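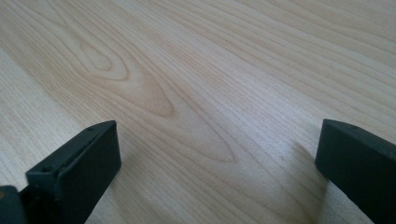

August, 7 a.m.

Table day. The Trallis cost me 440 dollars and two weekends of pretending to compare it with other tables, and I've spent the morning staring at the grain like it owes me a letter. There's a set of long loops in it that come down to a point. A flame, maybe, or a teardrop – depends on how I feel about the 440.

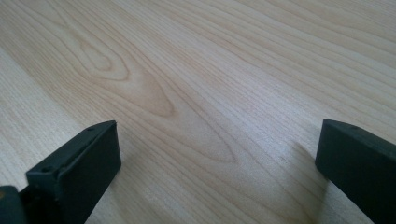 I had meant to oil it. The tin from Pearce says 16 hours between coats, and I have never left a flat surface alone for 16 hours in my life. Mail finds it. So do keys. The smooth finish looks fine to me, so the tin goes under the sink with the other tins.

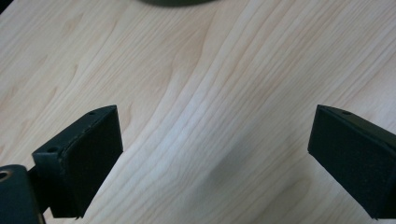 9 p.m.

Ate soup standing at the counter so as not to mark anything. Coasters from Soltgate come tomorrow. I ordered 2 sets.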